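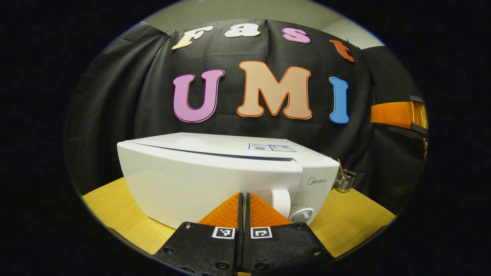
Gripper build: the questions I keep getting

I've been building hand-held grippers at a shared workshop for a while now, and the same questions land in my inbox most weeks. So I've written the answers down once, and I'll add to them when I remember. I'm Mitali Bepari, and I share the bench with Theerawat Nakpan, who did most of the printing and all of the swearing.

What are you making?
A gripper you hold in your hand and use to do ordinary jobs, with a wide-angle camera looking out over the fingers. You do the job, it records, and later a robot arm with the same fingers tries to learn from what you did. We call ours Clukitz (long story, involves a misheard word and a very tired evening).

Did you design it from scratch?
Oh no. We started from the UMI idea, which plenty of people have built on, and changed the bits that annoyed us. The handle is ours. The trigger is ours as well, and it's the part I'd most like to redo.

How much did it cost?
I've spent 271 pounds on mine, not counting the camera, which I already had. A good chunk of that was filament I wasted learning to print the soft pads.

Why are the finger pads ribbed and squashy?
They bend round whatever you're holding, so you don't have to line things up perfectly. Hard fingers were miserable on anything round. My first pair kept shooting bottle caps across the workshop - great fun for five minutes.

Which filament did you use for them?
Flexible TPU, bright orange. Print it slowly. Then print it slower than that. If you get strings between the ribs, dry the spool before you start fiddling with settings. I lost a whole weekend to settings and the spool was just damp.

What are the little black-and-white squares for?
They're markers. The software finds one on each finger and works out how far open the gripper is, so there's no sensor or wiring down there at all. Print them matt! Glossy ones catch the ceiling lights and the tracking goes to pieces. Stick them down flat too, as a bubble under the paper is enough to upset it.

Why a microwave?
I wanted a job with a door, a dial and not much room to get your hand in. Drawers were too easy and the fridge at the workshop is permanently full of other people's lunches. A microwave sits on a table and you can come at it from any side you like.

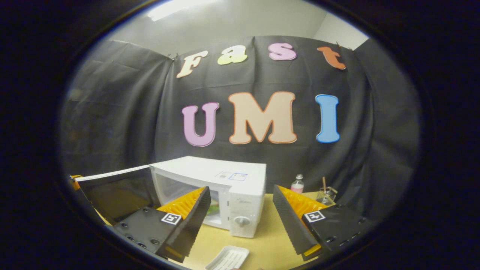 Doors are harder than they look, by the way. You're pulling in a curve, and if your wrist stays stiff the fingers slide off. Nantana Wongsuwan got the hang of it before either of us and she'd only popped in to borrow a drill.

How many recordings do you need?
More than you'd like. We've got 700 so far, and I threw out 96 from the first batch when I found I'd been tilting the gripper so far down that the camera mostly saw table. Check a few recordings early on. Please.

Does it need a black cloth behind it?
You can do without one. I like a plain cloth for the early sessions, with big cut-out letters stuck on it, as the tracking seems happier with a few bold shapes to hold on to. That's my own experience and Theerawat disagrees with me.

Can two people work at once?
Yes, we have 2 grippers and some jobs are much nicer shared. Agree who's moving first or you'll clonk fingers.

My screws keep working loose. Any ideas?
Threadlock on the finger plates, only a tiny dab, and keep it well away from the plastic if you can. I also go round them all with a screwdriver before each session. Heat-set inserts would be better and they're on my list for November.

Can I have the files?
Email me and I'll send what I've got. The trigger file is still labelled "old_new_fixed", and that is the right one.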